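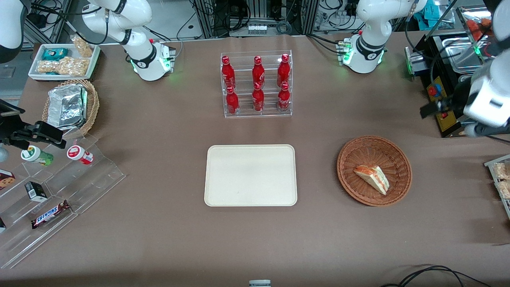

How to Keep Score of a Baseball Game With a Pencil

by Hollis Whitlock

Hi! I'm the person who sits behind home plate at Lillport games with a big floppy book on my lap and a pencil behind my ear (and usually a second pencil behind the other ear). Kids come up to me between innings all the time and ask what I'm writing. It does look like secret code. A page has little diamonds all over it, and letters, and things like 6-3 and 4-6-3, and one letter that I write backwards on purpose.

So let me show you how it works. If you can count to nine and draw a line, you can do it.

What is a scorebook for?

A scoreboard tells you the score. A scorebook tells you the whole story of how the score got that way. If I open one of my old books to any page, I can tell you who batted first, what every batter did, which fielder caught the ball, and who was left standing on third base when the inning ended.

I have scored 1,171 games, and no, I don't remember them all. But the books do.

Every player gets a number (but not the one on the shirt!)

This part mixes up nearly everyone, so go slow. In a scorebook, each fielding position has its own number, and it's the same in every ballpark:

1 is the pitcher
2 is the catcher
3 is first base
4 is second base
5 is third base
6 is the shortstop
7 is left field
8 is center field
9 is right field

Look at number 6 for a second. If you walk around the infield from first base, you'd expect the shortstop to be 5, but the bases get 3, 4 and 5, and then the shortstop gets 6. I got that wrong for my whole first season. My 5s and 6s were so jumbled that it looked as if our third baseman was playing in two places at once.

The number goes with the spot on the field. Say Villetti is our pitcher and she wears a big 22 on her back. In my book she's a 1 for as long as she's pitching. If the coach moves her out to left field in the fifth inning, she turns into a 7.

Reading the boxes

Down the left side of the page you write the batting order, first batter at the top. Across the top you have the innings. So each batter has a row, each inning has a column, and where they meet there's a box. Most scorebooks print a tiny diamond inside the box, which is a little map of the bases. Home plate is the bottom corner. First base is the right corner, second is the top, third is the left.

When a batter gets to first, I draw a dark line from the bottom corner to the right corner. If she moves to second, I draw the next line, up to the top. If she makes it all the way around, the diamond is finished, and I color it in. I love coloring it in! When you look at a page from far away, the dark diamonds are the runs, and you can add them up without reading a word.

Writing down a hit

A single is one base, so I draw one line and write 1B next to it. A double is 2B, a triple is 3B, and a home run is HR.

A walk is BB, short for base on balls. If the pitch hits the batter, it's HBP, for hit by pitch. (Ouch.)

Writing down an out

Now those position numbers get to do some work.

If the batter hits a ball on the ground to the shortstop, and the shortstop throws it to first base for the out, you write 6-3. Six picked it up, three caught it. Say it out loud like a phone number. A grounder to second base is 4-3. A grounder back to the pitcher is 1-3.

If the batter hits a fly ball and the center fielder catches it, there wasn't any throw, so you only need one number. I write F8. Some people write just 8, and that's fine too. A line drive caught by the third baseman is L5.

Then I put a small circle in the corner of the box with a 1, 2 or 3 inside, to show which out it was. After the circle with the 3 in it, the half inning is over and I draw a slanted line under the last batter so I know where to start next time.

The backwards letter

A strikeout is a K. Why K? The usual story is that an early baseball writer named the letter after the end of the word "struck," because S was already being used for sacrifice. That's how it was told to me, anyway.

If the batter swings and misses at strike three, it's a regular K. If the batter just stands there and watches strike three go by, you write the K backwards. It takes some practice. I did a whole page of them at the kitchen table one January, when there wasn't any baseball to watch, and I still make a wobbly one now and then.

Let's score an inning together

This one comes right out of my book. It's from Friday, 20th March, our game at Cluvthorpe. They have a very grand ballpark over there, with 4,000 seats, and most of them were empty, so you could hear every word the catcher said. Lillport was batting. Grab some paper if you want to follow along.

The first batter hit a grounder to the shortstop, who threw to first. Write 6-3 and a circle with a 1 in it.

The second batter walked. Write BB and draw the line to first.

The third batter was Van Beek, and he hit a double into the gap. Write 2B in his box and draw two lines, home to first and first to second. But wait — what happened to the batter who walked? She ran all the way home! So go back up to her box, finish the diamond, and color it in. One run.

The fourth batter hit a fly ball to right field, and it was caught. Write F9 and a circle with a 2. Van Beek stayed put on second.

The fifth batter watched strike three. Backwards K, circle with a 3, and that's the inning. Van Beek's diamond stays half drawn, with two lines and nothing else. We call that being left on base.

What about mistakes?

Fielders make mistakes, and the book has a letter for those too. It's an E, for error, and then the number of the fielder. If the shortstop lets an easy grounder roll through his legs and the batter is safe, that's E6. The batter gets a line to first, but it doesn't count as a hit.

Deciding what's an error is the hardest job a scorer has. The question I ask is whether a fielder should have made that play with ordinary effort. If he had to dive for it and it bounced off the end of his glove, I call it a hit. If it was hit right to him and he dropped it, that's an error. Players do come and argue with me about this. Parents argue more.

You'll make mistakes too. You'll sneeze and miss a pitch, or you'll write the whole second inning in the third inning's column (I've done that!). That's what the eraser is for. If you miss a play completely, ask the person next to you, or write WW. It stands for "wasn't watching," and it's been in scorebooks for a long time.

A few tips before you try it

Start with one team. Scoring both is a lot for your first game, and your hand will get tired.

Write down the lineup before the first pitch. Get the names first and worry about the numbers later.

Use a pencil that isn't too sharp, or you'll poke through the paper on your knees.

Don't bother with balls and strikes at first. There are little squares for them in some books, but leave those blank until the rest feels easy.

Copy the nine position numbers onto a sticky note and put it on the inside cover. Mine is still there, all brown at the corners, and I peek at it when there's a rundown and the ball goes back and forth so many times that I end up with something like 1-3-6-3-4.

If you come to a Lillport game, stop by and show me your page. I'm in the second row, right behind the plate. Please wait until the inning's over, though, or I'll have to write WW.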